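Grout haze on matte white tile, six weeks later

pellworm
Posted Wednesday, 9:14 pm
Redid the hall bath in October. White wall tile, dark grout, sanded. Looked great wet. Dried and theres a gray film on everything. Tried water, tried vinegar and water, tried a drywall sponge. Comes back every time it dries. What am I missing. Walls only, floor is fine.

dkr_tilehack
Vinegar on cement grout, stop. Eats the grout before it touches the haze. You need a sulfamic cleaner, mixed weak, rinse twice. And change the rinse water way more than you think.

Ottoline77
Disagree on the acid. If it's only six weeks and he used dark grout the acid can pull color and leave it blotchy. Seen it on a kitchen in Killura, owner was not happy. White nylon pad and a neutral cleaner first.

dkr_tilehack
Blotchy is from not wetting the joints first. Soak joints, then cleaner. Been doing it that way forever.

pellworm
Ok so which one lol. Grout is the Rizzi charcoal if that matters. Was told at the counter it wouldn't haze.

Ottoline77
They all haze. Did you seal the tile before grouting? Matte holds on to pigment way worse than gloss.

pellworm
No. Was I supposed to

mylene_d
Jumping in bc I went through this. Dark grout on white is a lot less forgiving than people say. Every line that's a hair off shows up. We almost went light gray and I kind of wish we had. Only way I could judge it was looking at big areas of white with thin black lines, little sample boards tell you nothing.

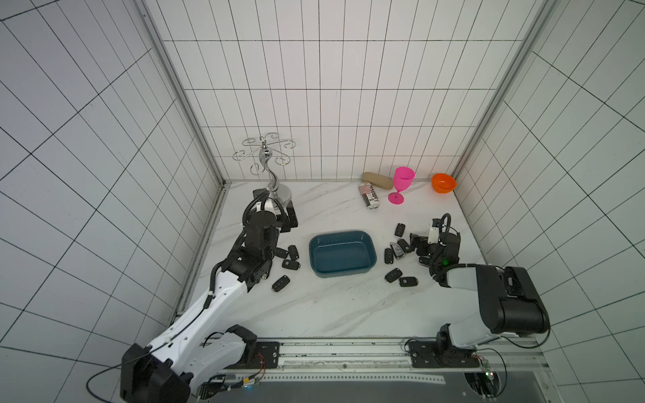
White tile, thin black lines, whole walls of it. Marble look on the floor.

Anyway after looking at a bunch like that I decided thin joints are the whole thing. Fat dark joints look like graph paper. Ours are thin and the bathroom guy charged us 2,845 labor, which I thought was nuts until I tried regrouting the laundry myself.

dkr_tilehack
Marble look floor with a grid wall is too busy for me. Pick one.

mylene_d
Veining that faint is fine. I'd do it.

dkr_tilehack
You'd be sick of it in a year.

gus.halloran
2,845 for a bath is cheap where I am. Got quoted 733 just to regrout a shower. Did it myself for 114 in materials, knees still hurt.

To the OP, test a spot behind the toilet. Nylon pad first, then the acid if that does nothing. You're both sort of right.

Ottoline77
Fine but test it for real, let it dry overnight. Wet tile always looks clean.

pellworm
Tried the pad and neutral cleaner behind the toilet last nite. Better, not gone. Got some sulfamic crystals at Tomemton, going to wet the joints first like dkr said.

dkr_tilehack
Gloves. Window open. Don't let it sit.

mylene_d
And don't put it anywhere near real stone. If the vanity top is marble cover it, it'll etch.

pellworm
Vanity is quartz I think? Covering it anyway. Doing one wall Saturday, will post how it dries.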